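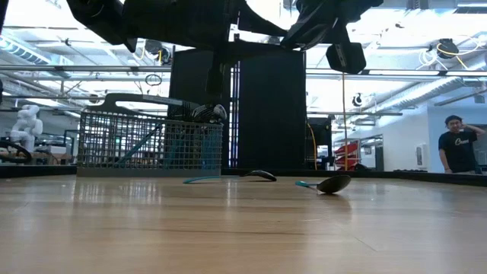 Written by Kamol Boonchu
Kitchen and table, October

How to sort a utensil basket

In our kitchen the cooking tools lived for years in one drawer, and every evening I had to dig for the spoon. Now they live in a grey plastic basket with small square holes and a handle on top. I carry it to the table, sort it, and carry it back. The whole work takes me 14 minutes, and I do it on Saturday, after breakfast.

What you need
A basket with open sides, so you can see what is inside and the air can pass through.
A free piece of table next to it.
A dry tea towel.

Step 1. Wipe the table first. A polished wooden top shows every drop, and small scratches come easily if there is sand or salt under the tools. Mine has one already, a fine diagonal one.

Step 2. Put the basket at the back of the table, on the left if you are right-handed. The space on the right is for the tools you take out.

Step 3. Take out the tools one by one and lay them down with a little space between them. I turn the handles to the left, because then I can pick them up again without crossing my arms. Spoons can lie with the bowl up. The others I put face down.

Step 4. Dry each piece, also the place where the handle meets the head. With teal handles and black heads, as ours are, old food hides well on the dark part — tilt it to the window and look from the side.

Step 5. Decide what stays. If you have two spoons which do the same job, keep the one you always take. I put the second one in a box for my sister.

Step 6. Fill the basket again. Long tools go in first and may lean from corner to corner. Short ones go together at one end. Be careful that nothing stands so high that it catches the handle when you lift.

If the basket is too full, take out the tools for baking and keep them in another place. Ours are in a jar beside the flour.

Wash the basket itself every second time. An old toothbrush is good for the holes.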